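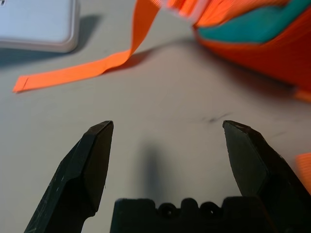 **Grirnness** wrote:

Before anyone else recommends the Trescombe recipe, can we talk about what goes into it? They say 2000 teleoperated examples of bag handling is enough for a policy that copes with "everyday luggage". I don't believe it. Soft things never lie the same way twice, and 2000 runs by the same two operators is mostly a record of those operators' habits.

**Rautiainen** wrote:

Have you tried it, or just read the page? We trained on 74 examples of one bag and got something usable. Not good – usable.

**Grirnness** wrote:

Usable on that bag, on that table, I assume. 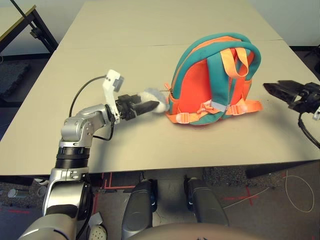
My complaint is with how a run gets labelled. Most groups write one line per episode, "open the bag", and throw it all in. But where you take hold changes the whole job. With the gripper closed on that fluffy tuft on the side of the backpack, you are pulling through something that squashes and swings, and a label saying "grasp zip" teaches the model that fur and metal are the same thing. I'd want the hold written down every time. Nearly 16 in every hundred of ours had the wrong one when I went back through them in January.

**Rautiainen** wrote:

So your labels were bad. That's an argument for checking labels, and it says nothing about the number of runs.
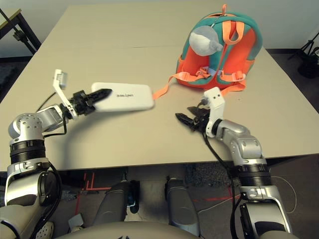 Bhupendra Nigam thinks you're both measuring the wrong thing. His view is that you should hold back 3 bags from the start, never record a single run with them, and judge everything on those. If the score is poor, more examples of the old bags won't save you.

**Grirnness** wrote:

Fine by me, but Trescombe won't publish that number.

**Pustent** wrote:

Have you asked them?

**Grirnness** wrote:

Twice. No reply yet.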